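Covering the Table With Paper Before Breakfast, and Other Small Kitchen Habits

I moved into an apartment with a white table, and in the first month I made three stains on it which I can still find with my finger. One is turmeric, one is coffee, one I don't know. After that I began to cover the table with brown paper before I cook or serve anything on it, and I am doing it to this day. On this page I write down how I do it, and also what I learned about toast and eggs in the same years, as these two subjects met each other on my table every morning.

What paper to take

The paper I like is simple brown kraft paper from a roll. Mine comes from Kasprzak, a packing supply shop near the tram depot, and the roll is 60 cm wide. For a small table one width is enough. For a bigger table you can put two strips with a small overlap, but then crumbs go under the overlap and you must shake both strips at the end. If you can find a wide roll, buy the wide one.

Do not take paper with a shiny side. Plates slide on it, and a drop of oil stays on top and goes to your sleeve. Matte paper holds the plate better, and it drinks a small drop at once. It will not save your table from a full cup of tea, so keep a cloth close to you anyway.

Newspaper I don't recommend. The ink comes off on the bottom of wet plates and then on the table, and you clean more than before.

How to make it lie flat

Paper from a roll wants to be a roll again. I cut my piece in the evening, turn it with the curl down, and put a cutting board on each end for the night. In the morning it is almost flat. If you forgot to do it in the evening, pull the paper over the edge of the table, curl side up, slowly, one time in each direction. It leaves some creases but these are not a problem for anybody.

I don't use tape on the table itself. On a painted surface the tape can take the paint with it, and on other surfaces it leaves glue. When the plates and boards are standing on the paper, they are heavy enough. If the window is open, I close it.

It is also not necessary to cover the table from edge to edge. I leave a strip free at the back, where I put things which are dry and clean, for example the salt, the napkins and my phone.

Where each thing stands

I had for a long time a bad habit to put everything in the middle and then look for a place for my hands. Now I give each thing its own area. The plate is nearest to me. The board with the bread is on the right side, and a tray is behind the plate, for carrying all of it away later or for the second person's portion. When the egg comes out of the pan, the plate is already waiting with the toast on it, and the way from the stove is short.

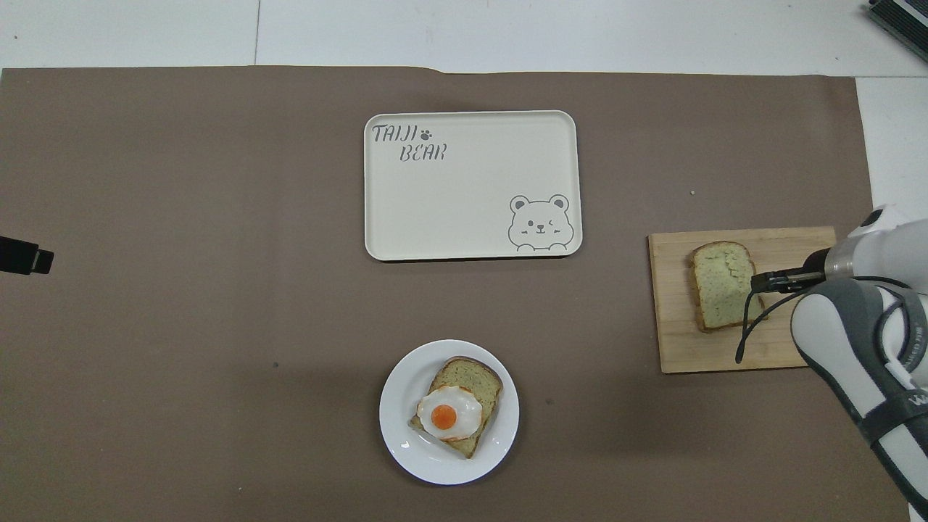
Should the toast be on the plate before the egg is finished, or after?

Put it there first. A fried egg becomes harder with every minute in the hot pan, even when the heat is off, so the bread must wait for the egg. Toast can wait two minutes without any damage. If you are afraid that it gets soft underneath, lean it on the rim of the plate until the egg is ready, and lay it down at the last moment.

For two slices of bread I usually make one egg first, serve it, and keep the second slice on the wooden board. Wood is kinder to toast than a cold plate. On a cold plate the steam from the bread turns to water and the bottom side goes soft, and on wood this happens much less. It is fine to leave the slice alone there while you fry the next egg. Only don't put it on a board which was just washed.

The egg itself

There are many ways and every person is sure about their own. Mine is this one.

Warm the pan on medium heat, then put a little oil or butter, then wait until the butter stops making noise. Break the egg in a small cup first and not directly in the pan. With a cup you can bring it very near to the pan and let it go slowly, and the yolk stays whole more often. Also, if a piece of shell falls in, you see it and take it out with the bigger half of the shell.

When the white is set at the border but still wet near the yolk, put a lid on the pan and take it away from the heat. Count slowly to 44. I know this is a strange number, but with my pan and my lid it is the correct one, and I found it by counting on many mornings. With your pan it may be different, so write your own number on a paper and put it on the inside of the cupboard door.

If the egg is wider than the bread, don't cut it in the pan. Let it hang over a little on one side. When you cut the toast, this part falls on the plate and you can eat it with the crust.

Salt goes on at the end. When I salted early, I got white spots on the yolk — not dangerous, only not so pretty.

Care of wooden boards

A board for bread should be only for bread. If you cut onion on it, the toast will tell you. I have two boards and I marked the bread one with a small notch on the side, made with a file.

Clean a bread board with a dry brush after each use. Wash it only when it needs, with warm water and a little soap, both sides, also when only one side was dirty. A board which gets wet on one side only will bend. Dry it standing, with air on both faces, and not leaning flat on the wall.

Once in a season I rub it with mineral oil for kitchen use. Put it on in the evening, leave it until the morning, wipe what remains. If the board is made from glued strips, look at the joints when you do this. A joint that starts to open will hold crumbs and water, and then it is time to use the board for something else, such as under a flower pot.

Trays

A tray with a raised rim is a better helper than people think. I use mine as a place for everything that drips, like the spoon, the egg cup, the tea bag. It also saves walking. All the breakfast things go back to the sink in one trip, and the paper remains alone on the table, ready to fold.

If your tray has a printed drawing or letters on it, wash it with a soft sponge and don't leave it in hot water. I had one from Ivska with a blue fish, and after one year with the hard side of the sponge the fish had no tail. Lemon juice and strong tea should be wiped at once from a light tray.

To stop the cups from sliding, put one damp paper towel, folded, under them. It looks poor but it works better than the rubber mats I bought.

Removing the paper

Take off all plates and boards first. Fold the two long sides to the middle, then the short sides, so all crumbs are inside the packet. Do it over the table and not in the air. Carry the packet to the bin and open one corner, let the crumbs fall, and look at the paper. If it is dry and has only crumbs and a few specks, I use it again the next day, with the same side up. If there is oil or egg on it, it goes out.

Clean dry paper goes in the paper bin. Paper with a little food on it is accepted in the compost in my town, but the rules are different in different places, so please check yours. I tear it in pieces the size of a hand before composting, otherwise it lies in the heap like a blanket and holds everything wet.

When yolk got on the table in spite of all

Use cold water, never hot. Hot water cooks the yolk and it sticks like paint. Put a wet cold cloth on the spot, wait some minutes, and wipe from the outside to the middle. For dried yolk in the seam between two table panels, take an old soft toothbrush and one drop of dish soap, and brush along the seam. A knife is faster, but it also takes out small pieces of the edge. I know this from my own table.

For tea and coffee marks I use baking soda with a little water, made like a thick cream. Try it first in a corner where nobody looks. Some shiny surfaces become dull from it.

More from the kitchen pages
Storing bread in summer without mold
Why the Kivent lid does not fit, and what to do
Cleaning a burned pan with salt
Sharpening a small knife at home
Busari spice jars: removing the old labels
Folding kitchen towels for a narrow drawer

Contact | Copyright | Page 1565 | Back to top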